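The move to Zemville left us with one good room and a lot of rubbish, so I've started with the good room. The carpet came from Kershaw and cost $211 to have cleaned, which hurt, but the old flat's dust had got right into the pile.

I've been through 46 bin liners since August. Cikis sells them in rolls of 20 and I keep buying the wrong size.

The front room, mid-tidy.

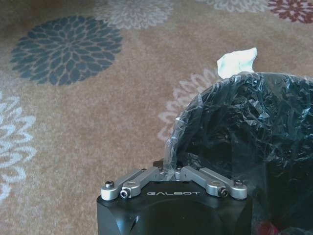
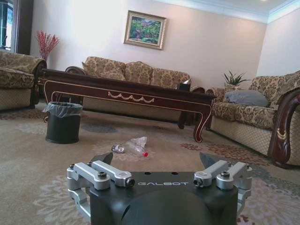
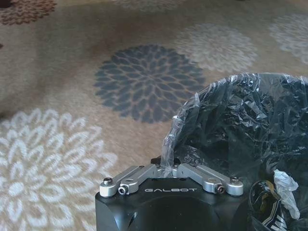
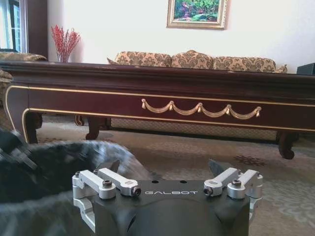
Next job is the back step, where the recycling piles up. I want a crate out there with a lid, something the wind can't tip over. Skidari has one for $48 – a bit dear for plastic. Until I give in and buy it, any crumpled bottle like the one with the red cap goes in a bag on the laundry door handle, and the flowered carpet stays clear for the vacuum. The bag gets emptied when the door stops shutting.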